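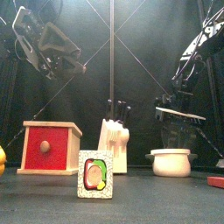 Angefangen hat Zesano mit einer Schublade, die klemmte. Sie gehörte zu einem alten Küchenkästchen vom Flohmarkt, in dem Gummibänder, Korken und die Zettel mit den Plätzchenrezepten lagen, und wir haben sie damals an einem verregneten Nachmittag im Mai so lange geschliffen und gewachst, bis sie lief. Das Kästchen steht bis heute bei uns zu Hause, und es hat uns auf die Idee gebracht, mit der wir inzwischen unser Geld verdienen: kleine Möbel und Helfer für die Arbeitsfläche, die man nicht wegräumen muss, wenn Besuch kommt. Ein helles Holzkästchen wie das links auf der Tischplatte, geformt wie ein Schränkchen und mit einer einzigen Schublade, ist für uns immer noch der Inbegriff davon. Dazu ein Messerblock auf derselben dunklen Fläche, und die Küche hat schon zwei Dinge, die ihren festen Platz haben und dort auch bleiben dürfen. Wir mögen helles Holz auf dunklem Grund übrigens sehr gern, das gibt jeder noch so nüchternen Küche ein bisschen Wärme (und Brotkrümel findet man auf Anthrazit auch schneller, als einem manchmal lieb ist).

Seite drucken | Per E-Mail weiterempfehlen

Wer wir sind

Wir sind ein kleiner Familienbetrieb mit angeschlossenem Laden. Die Werkstatt liegt im Hinterhaus, der Laden vorne zur Straße, und dazwischen ist ein Flur, in dem sich fast immer die Kartons stapeln. Zusammen kommen Laden und Flur auf 79 Quadratmeter, was für unsere Kästchen reichlich wäre, wenn nicht auch noch der große Tisch hineinmüsste. An diesem Tisch wird beraten, eingepackt, Kaffee getrunken und gelegentlich gestritten, zum Beispiel darüber, ob ein Knauf aus Holz oder aus Porzellan besser in der Hand liegt. Entschieden ist das bis heute nicht, deshalb gibt es bei uns beides.

Im vergangenen Jahr haben wir 1.635 Stücke verschickt oder über den Ladentisch gereicht. Für einen großen Hersteller wäre das wohl ein Vormittag, für uns war es ein sehr volles Jahr, und wir haben uns über jede Karte und jedes Foto gefreut, das danach aus Ihren Küchen zurückkam. Die schönsten hängen im Flur, über den Kartons.

Was wir machen

Unsere älteste Reihe heißt Skusora. Dazu gehören die Schubladenkästchen in mehreren Breiten, vom schmalen für Teebeutel und Streichhölzer bis zum breiten, in das auch eine Rolle Backpapier passt. Alle Schubladen lassen sich ganz herausziehen, damit man sie auswischen kann. Wir haben am Anfang einmal ein Modell mit Anschlag gebaut und uns beim Putzen so geärgert, dass es bei diesem einen geblieben ist.

Etwas jünger ist Jesia, unsere Reihe rund ums Schneiden: Messerblöcke, Bretter und eine flache Ablage für das kleine Gemüsemesser, das ja doch jeder lieber liegen hat als stecken. Und dann gibt es noch Mao, das Sorgenkind. Mao sollte ein Gewürzregal werden, ist zwischendurch ein Eierhalter gewesen und steht im Moment als Entwurf auf der Fensterbank. Wir berichten, sobald es etwas zu berichten gibt.

Wie wir arbeiten

Wir bauen in kleinen Serien und nehmen uns für die Oberflächen Zeit. Geölt wird zweimal, dazwischen wird von Hand geschliffen, und verpackt wird erst, wenn man mit dem Ärmel darüberstreichen kann und nichts hängen bleibt. Das führt manchmal zu Wartezeiten, gerade vor Weihnachten. Schreiben Sie uns ruhig frühzeitig, wenn Sie ein Geschenk planen, wir legen gern etwas für Sie zurück.

Sollte eine Schublade nach ein paar Wintern einmal schwer gehen, dann bringen Sie sie vorbei oder schicken Sie sie uns. Holz arbeitet eben, und in einer Küche, in der viel gekocht wird, arbeitet es besonders fleißig. Meistens genügt ein wenig Wachs an den Laufkanten. Für Stücke aus unserer Werkstatt ist das kostenlos, bei Erbstücken und Flohmarktfunden schauen wir gemeinsam, was sich machen lässt.

Besuchen Sie uns

Der Laden ist vormittags ab zehn Uhr geöffnet, nachmittags bitten wir um einen kurzen Anruf, weil dann oft die Schleifmaschine läuft und wir die Klingel nicht hören. Bringen Sie gern die Maße Ihrer Arbeitsfläche mit, vor allem die Tiefe und den Abstand zum Hängeschrank, denn daran scheitert der Messerblock am häufigsten. Ein Foto vom Handy hilft auch. Parken können Sie im Hof, aber bitte nicht vor dem grünen Tor, dort kommt das Holz an.

Seite drucken | Per E-Mail weiterempfehlen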